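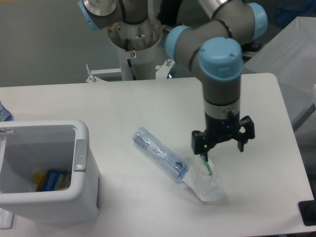
Gripper open over the table, bottle on its side, bin at the left.

December. In at Balden by 7:40 in the evening, out after midnight. Motent build, the sorting table. Goal for the session: pick a clear bottle off the tabletop and drop it in the white bin, with and without plastic film near it, without me touching the pendant.

Started with the pedestal. The cable down the front had been pulling at the lower clip whenever the base joint went past the left limit I set last month. Moved the clip down by a hand's width and left a shallow loop. Ran the base joint through its travel at low speed and watched the loop. It swings but no longer goes tight. Put a wrench on the bracket bolts while I was down there. The left one took a small turn. The right one didn't move. Both now have a line of paint pen across nut and plate so I can check them by looking.

The mounting plate still has its stains. I have tried two solvents and given up on it. The face is flat, and flat is what I need from it.

Re-taught the table plane next. Touched off at the corners I can reach and at the middle, low speed, with a strip of paper under the tip. The middle came out 2 mm lower than the plane I had stored. I don't believe the table sagged. More likely the old plane was taken with the previous fingertips on, and I never redid it after the swap. Saved the new plane under a new name and deleted the old one so I can't load it by habit. Should have done that in the fall.

Gripper settings as of tonight: opening speed at full, closing speed at 30 percent, force one step above the minimum. With the force at minimum the bottle rotates in the fingers as soon as it leaves the table. Two steps up and the wall buckles, the fingers keep closing, and the controller reports a smaller object than the one it is holding. One step up is the only setting where the reported width means anything. I want that width for the grasp check, so the setting stays.

The Phetsri finger pads are better than the ones I cut from sheet. They grip bare PET well. Against film they are no better than anything else, and the film moves with the pad while the bottle stays where it is.

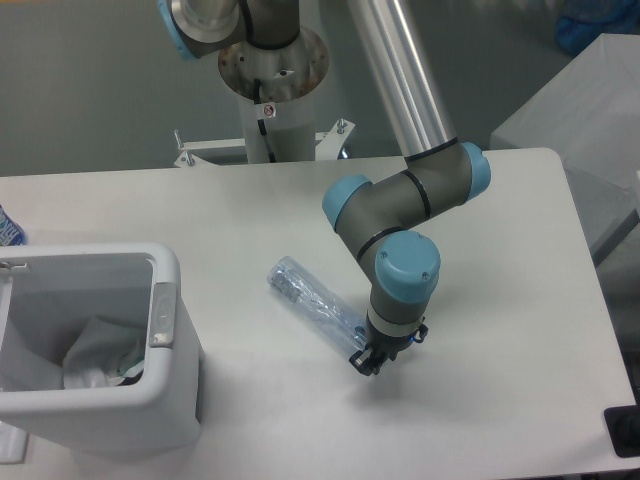
Film is the whole problem at this point. A bare bottle on a white table is already poor for the detector, and I have been living with that by keeping the overhead light fixed and turning off the bench lamp. With film around the bottle, the highlights land on the creases and the long axis estimate swings. On the worst pose it was 37 degrees off. The wrist then comes down at that angle and the fingers close across the bottle at a slant, which squeezes it out toward the bin side.

Tried three things.

First, averaged the axis over a short burst of images instead of taking one. No change. The creases don't move between images, so the error doesn't average out. Ten minutes spent learning something I could have worked out on paper.

Second, used the label as the reference whenever the detector could find one. Helps when there is a dark patch inside the outline, useless when there isn't. Left it in as a hint with low weight.

Third, moved the approach in two stages. The wrist comes down to a hover height, looks again, corrects the angle, then descends. The second look is closer and the outline is larger, and the estimate settles. Hover height is 8 cm above the stored plane for now. Lower than that and the fingers cover part of the bottle. This one stays in. It costs time on every cycle — the log will say how much — but I'm not building this for speed.

Side note on motion. The elbow flips to its other solution on the way to the bin when the bottle is near the back of the table. It is legal and the planner is pleased with it, but the upper tube sweeps across space I would like to keep clear. Added an intermediate joint target above the middle of the table so it always comes out the same way. Ran it empty a good many times with my hand on the stop. Then ran it with a bottle. Same path each time, as far as I can judge by eye.

Bin position is still measured with a tape. I marked the table under its corners in pencil, and the pencil is already half rubbed off. A pair of low printed stops would fix this permanently. The latch plate on the right rim sticks in toward the opening a little, so the release point has to sit left of center or the bottle can catch on it. I moved the release point and wrote the offset on tape on the pendant. Note to self: put it in the config file as well. Tape falls off.

Payload setting was wrong too. I had entered the gripper without its cable and connector, and the arm was drifting slightly whenever I put it in free drive. Weighed the lot on the Balden kitchen scale and entered the full figure. Free drive now holds still at the wrist. At the elbow there is a very slow sink that I can live with. Collision sensitivity went back up one level after this, which it would not tolerate before without false stops.

Then back to film, this time spread out on the tabletop at the neck end of the bottle. The detector tends to merge the two and draws one long outline, and the computed center slides toward the film. The arm then goes for a point past the cap. Lowering the merge threshold splits them in some poses. In others it splits the bottle in half.

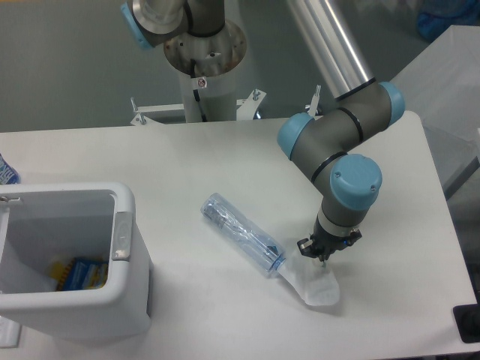 Why not pick the film up first and then the bottle? Because the gripper can't confirm that it has film. The fingers close to nothing, the reported width is zero, and zero is also what it reports for a miss. Without a second sensor I would be guessing on every cycle, and a piece of film dropped halfway to the bin ends up on top of whatever I want to pick next.

A suction cup might do it. There was a small vacuum pump on the shelf at the Clilatwood surplus place when I was last there, and I have the fittings. That means a tool change or a bracket beside the gripper, and a new payload figure, and a new hose along the arm. Parked until the bottle case is boring.

What I did instead was constrain the grasp point. For any outline longer than the longest bottle I have, the software now looks for the part with two parallel sides and throws away the rest. It is crude and it worked on the poses I tried tonight, which were poses I chose. I need someone else to put the bottles down.

Log file was capped at 2,000 lines and had been overwriting itself since early evening. The hover test numbers from before the break are gone. Raised the cap and set it to start a new file per session. Annoyed about it, as the cycle time comparison was the one thing I wanted to take home.

Break at 10:15 for coffee and the end of a sandwich. Came back and found I had left the speed override low for the whole of the second block, so the swing of the bottle on the way over is untested at normal speed. Ran a handful at full. The bottle swings at the intermediate target where the path corner is tight. Widened the blend radius there. Better. The one fault after that was a grasp on the cap end, and the bottle hung down and tapped the rim of the bin. Release height needs to come up, or the grasp has to be refused when it is too close to the cap. I prefer refusing it.

Next time:
Print the bin stops.
Copy the release offset into the config.
Repeat the hover test with the log working.
Refuse grasps near the cap.
Check the paint marks on the bracket bolts.
Look at whether a low side light separates film from bottle. The bench lamp on the floor would do for a first try.

Arm parked upright, air off at the wall, controller shut down 12:20. Left the gripper fingers on the arm.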